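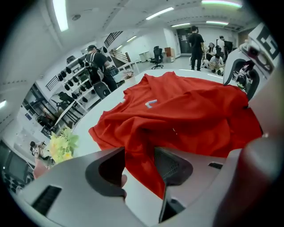
Red T-shirt on a white tabletop, still in a heap.

Folding T-shirts on a table

A bed is too soft and too low for folding. A table at hip height is easier on the back, and the cloth slides on a hard top, so you can pull a wrinkle out with the flat of your hand. Round tables work, but you have less straight edge to line things up against, so fold toward the middle and use the hem as your guide.

Before you start

Clear a space wider than the shirt with both sleeves spread out. Move cables, cups and keys away from the edge. A sleeve hanging over the side will drag the rest of the shirt with it when you let go.

Wipe the table and let it dry. A white top shows crumbs and pen marks, which helps. If the top is rough or sticky, spread a clean pillowcase over it.

Check your own hands too. Hand cream leaves a mark on plain cotton and you won't see it until the next day.

Sort first. We put adult shirts on the left, children's on the right, and anything with a print gets turned right side out before it goes on either pile. Shirts that came out of the dryer inside out can stay that way if there is no print and you don't mind doing it in the morning.

Getting a crumpled shirt flat

1. Find the collar. If you can't see it, look for a chest logo or the label. A small logo is normally on the wearer's left, which puts it on your right when the shirt is face up with the collar away from you.

2. Pinch both shoulder seams and lift the shirt clear of the table. Give it one good shake. Two or three small shakes do less.

3. Lower it hem first, then lay the body down away from you.

4. Smooth from the middle out to the sides. Pressing from the side in toward the middle only makes a ridge.

5. Pull each side seam lightly at the hem. If the shirt is twisted, as cheaper ones often are after a few washes, let the seam wander a little and go by the shoulders.

With a helper, one person takes the collar end and the other takes the hem. Pull against each other gently, then put it down together. It saves time on XL shirts and nightshirts. On small sizes you just get in each other's way.

Light matters more than you would think, mostly for dark shirts. Stand so that your shadow falls behind you and not on the cloth. A long tube light overhead gives an even light and soft shadows. One lamp from the side is better for finding lint and pulled threads, so for black and navy I turn on the desk lamp as well.

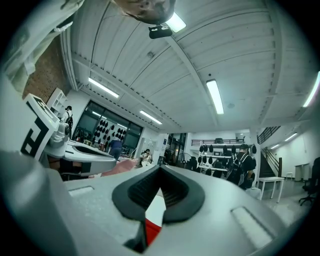
The basic fold

Lay the shirt face down with the collar away from you. Fold one side in by a third, then bring the sleeve back so it lies straight down along the fold. Do the same on the other side. You should have a long strip as wide as the collar plus a bit on each side.

Fold the hem up to just short of the collar, then fold in half again. Turn it over. The logo or print should be on top and unbroken.

For drawers where shirts stand on edge, stop before the last fold and fold in thirds instead. Our drawer is 38 inches wide and takes 30 shirts this way in a single row, with room to get your fingers in. Before that we had them stacked and the bottom ones never got worn.

A folding board makes every shirt the same width. We have used the Kenitz board, and it is fine for adult sizes but too wide for children's. A piece of stiff cardboard 10 inches wide does the same job. Lay it under the collar, fold the sides around it and slide it out before the last fold.

If a fold goes wrong, take hold of the middle of the shirt, lift it, and start again from the shake. Trying to fix one corner usually pulls another one out. 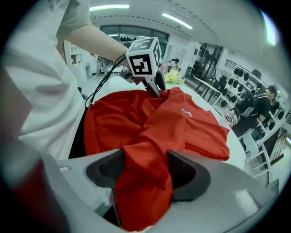
Last changed: June (drawer measurement corrected, Idun's note on red shirts added)

Red and other strong colors

Idun Björklund wrote in to say that new red shirts should be kept off a white cloth or pillowcase until they have been through a few washes. Even a slightly damp one can leave a pink mark. A hard tabletop wipes clean, a pillowcase doesn't. She washes hers on their own, inside out, at the cold setting.

Let shirts dry all the way before folding. Feel the collar and the underarm seams, where the cloth is thickest. If they are cool to the touch, hang the shirt over a chair back for an hour.

Folding a big batch

Åsmund Fjeld asked how to get through club shirts without ending up with a sore neck. We did 80 for the Tercombe summer run and these were the things that helped:

Change sides of the table now and then so you are not always reaching with the same arm.

Stack in tens and turn every other stack the other way around. Collars are thicker than hems and the pile leans if they all point one way.

Write the size on a slip of paper and lay it on top of each stack. Don't use tape, it lifts the print.

Pick a room with lights spread over the whole ceiling. In a room with one fixture in the middle, whoever has their back to it works in their own shadow.

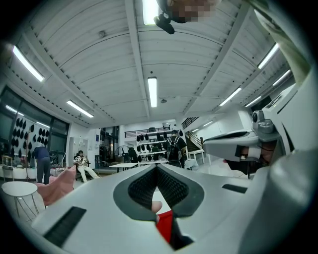 Fluorescent lights spread across a white ribbed ceiling.

Put finished stacks in boxes with lids if they are going to sit for more than a day. Fill each box to just below the rim. Pressed-down shirts come out with hard creases, and then you need the iron.

See also: Getting lint off black cotton. Storing sweaters over the summer.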